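How to sort out a tangle of loose wires (without buying anything)

Every so often somebody tries to sell me a gadget for this. The last one came from Wondholm, had 4 little combs on it and made things worse. I don't believe in combs. I believe in a clear bit of table, decent light and twenty minutes before the kettle goes on.

Step 1. Put the cutters away

People reach for a tool first. You don't need one yet, and pliers are how insulation gets nicked. Leave them at the back of the table.

Step 2. Loosen, don't pull

Put the whole bundle down flat and spread it outwards with your fingertips until it's wider and thinner. Pulling on one end only tightens whatever is in the middle. Araba Baidoo swears by shaking the bundle first. I've tried it and remain unconvinced.

Step 3. Pick one colour

Start with whichever colour stands out most against your table. On an orange-brown top I'd go for purple and leave the orange till last, as it vanishes against the wood grain. Find one end, follow it back and feed it out under the others. Ignore everything else until it's free.
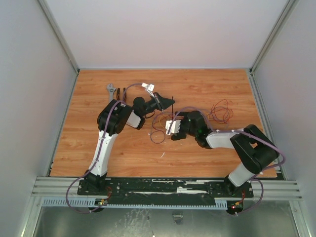

Step 4. Coil as you go

Wrap each freed wire loosely round three fingers and set it aside. Tight coils look smart and leave kinks. A twist of paper holds them well enough — those fancy Zarkum clips cost 9 quid and I can't see what they do better.

Step 5. Bin the bad ones

Cracked covering, green ends, a stiff spot that won't straighten: out it goes. You won't mend it later, whatever you tell yourself. I kept a tin of those until August and used none.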